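Session 5: Planning and paying for a robot cell
Notes by Faustine Arnaud, Palthorpe evening course

I've kept these short, as most of you told me the Session 4 handout was far too long (fair enough!).
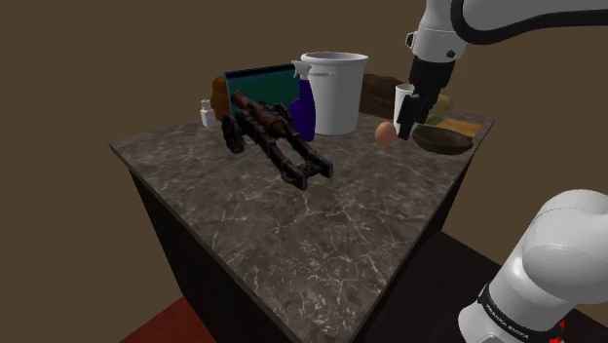 Start with the task, then the catalogue

Before you ask anyone for a quote, build the job in simulation. Put an arm at a counter, give it a cup to hold, leave an egg and a bowl nearby and see what you're really asking of it. You can swap a gripper on screen in a minute, and it costs you an afternoon at most. Swapping one you've already bought is a different story, as Valentin Mallet will happily tell you if you catch him at the break.

What goes in the budget

The arm is the line everybody remembers. Please also put in:
- the gripper, plus spare fingers
- the mounting, and a counter or bench that won't wobble
- a computer that can run the simulator
- training days for whoever will use it
- delivery, insurance and somewhere to store the crates

When we planned the Ambaye kitchen bench, our first sheet had 5 lines and the final one had 19. I still wince at that! Most of the extra ones were small, but the mounting plate alone held us up until January.

Asking for quotes

Get three, and send all the suppliers the same page of requirements or you'll never be able to compare them. Ask how long spare parts take to arrive, and get the answer in writing.

For next time

Draft a one-page budget for the Lesik exercise and send it to Maxence Pichon. Rough prices are fine, but leave no line blank.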